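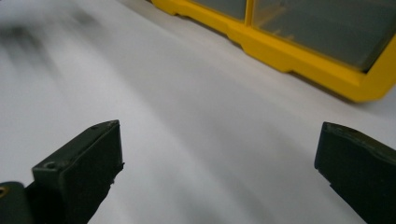 Two green gripper fingers, one yellow organizer, and a lot of white space in between.

Rules for Robots (and for the People Standing Next to Them)

Robots have never once complained about a rule. You can tell a robot to stop at the same spot 411 times in a row and it will stop 411 times without rolling its eyes. People are different. This is why most robot rules are really written for people.

Let's go through some of the ones used in workshops where grippers pick things up and put them down. A gripper is a robot's hand, if you had a hand with two stiff fingers and no opinion about mittens.

Keep the table clear

Look at the space between the fingers and the organizer. It's bare. To you, a stray eraser is an eraser. To a robot, it might be the thing it was asked to pick up, or a wall, or nothing at all until it runs into it. So the rule in many workshops is that if the job doesn't need it, it doesn't go on the table. Yes, this includes your sandwich. It includes your sandwich especially.

Mind the gap

The most important part of a gripper is the part that isn't there. The gap between the fingers is where things get held, and it is also where things get pinched. Grown-ups who work with machines call this a pinch point. Doors have pinch points too, as you may have found out.

The rule: no fingers between the fingers. If something is stuck in there, the power goes off first and a grown-up gets it out second. Doing it in the other order is how people learn new words.

Give everything a home

A yellow organizer with little compartments may not look like safety equipment, but putting small parts away is one of the oldest safety rules there is. A screw in a drawer is a screw. A screw on the floor is a skating rink for one foot.

There's another good reason. When each part has its own place, you can see when a part is missing. The people at the Savalis workshop have a saying about this, which they have printed on a sign, and the sign has been missing since April.

Check it before you use it

Robot hands are made of pieces, and pieces work loose. Screws wiggle. Edges get nicked. Before starting, somebody should look over the gripper and ask a few boring questions. Are the fingers on tight? Is anything cracked? Do both fingers match?

Small nicks are usually fine. Your desk at school has plenty and it still holds up your elbows. A crack that's growing is another matter, and the rule there is to stop and change the part. "It was working yesterday" does not count as an inspection.

Know where the stop button is

Big robot arms have an emergency stop button, often a fat red one that's easy to smack. Everyone in the room should know where it is before anything moves. You don't need permission to press it. If you press it by mistake, the worst that happens is that people sigh and start over. Sighing is allowed under the rules.

Who writes all this down?

Groups of engineers do. They meet, they argue about words like "shall" and "should," and in the end they publish a standard, a long document that says how a thing ought to be made or used. "Shall" means you have to. "Should" means you really ought to. Your family probably uses the same system for vegetables.

Workshops then add rules of their own. The Innes club for young builders started with 2 rules and now has 69. Rule 69 says to please stop adding rules.

Try it at home

Pick a job, such as putting crayons back in a box. Write the rules for a robot that has never seen a crayon, then ask a friend to follow them exactly, with no guessing. If the crayons end up in the box, well done. If they end up in the sink, read your rules again and look for the missing one.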